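Sep 5, 2018 - Drinatberg shop, arm bench

Swapped the shoulder belt on the arm before lunch. Old one had a soft spot 3 teeth long, which could explain the drift we keep blaming on software. Could. I'm not writing "fixed" in here again after what happened in April.

Piret Rätsep wants to run her new pick routine as is. My objection is the same as last time: it was tuned on wooden blocks, and a block forgives a sloppy approach.
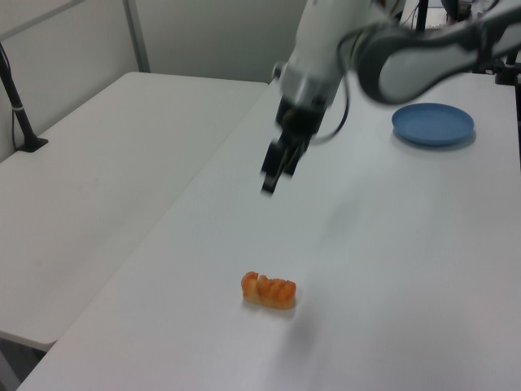
Speed is still set too high for my taste. Kaja Lukoševičius says the Isora controller smooths the moves out on its own and I should leave the ramp alone. I'd like to see a log that shows it. The orange lumpy piece is a fairer test than any block, with the bumps giving the fingers a different width depending on where they close, and I want it kept for every run from here on. Blue plate stays the drop target.

Plan is 10 tries at full speed, then 10 at half, same start spot. If half speed isn't clearly better I'll drop the subject.

Other stuff:

- Belt tension by feel only, need the gauge back from Raudsepp
- Drilleo bracket: one hole drilled oversize, washer on it for now
- Config is build 298, don't pull a newer one before the runs are done
- Wrist cable loop, check it at full reach. Don't trust it.

Kaja to send me the ramp settings. Still waiting at 6.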